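Get the Kids' Cups Out of the Cupboard

I have strong feelings about where everyday dishes should live, and my family has stopped asking me about them, so now you get to hear it. 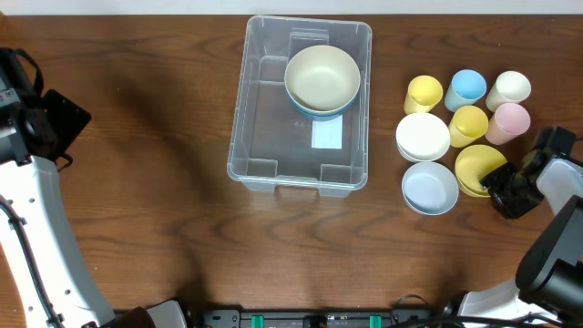 My position is that the bowls and cups you use every single day belong in a clear bin. One bin, on a low shelf, with handles you can grab. I came to this after more than 4 years of a very nice upper cabinet in our place in Skestport, where the cups lived behind the good glasses and the bowls lived behind the cups (why did I do that?). Every breakfast started with me on tiptoe, moving stemware.

People tell me it looks messy. My sister-in-law calls it camping. And sure, a pile of yellow and pink and blue cups isn't a magazine kitchen, but I like seeing the colors! A see-through bin means I know from across the room if we're down to the last bowl, and that tells me the dishwasher needs to run.

Now, stacking. I will stack bowls all day long, two high, cream on blue, whatever, I don't care if they match. Cups I won't stack. Ours jam together and then somebody is standing at the sink running hot water over them and muttering. Let the cups stand on their own and give them the room.

I'll admit the bin has to be wiped out. Crumbs get in there, I don't know how, and they settle in the corners where the bottom dips. I take everything out onto the table every 2 weeks or so, wash the bin, let it dry and load it back up – bowls first, because they're the heavy ones. It's a podcast's worth of work, less if the podcast is good.

Could you buy a fancy drawer system for this? You could. I priced one from Vidstead last winter and closed the tab pretty fast. My bin was 25 dollars with the lid, and I lost the lid in the first month and haven't missed it. The good glasses still have the upper cabinet all to themselves, and they can stay up there until somebody gets married.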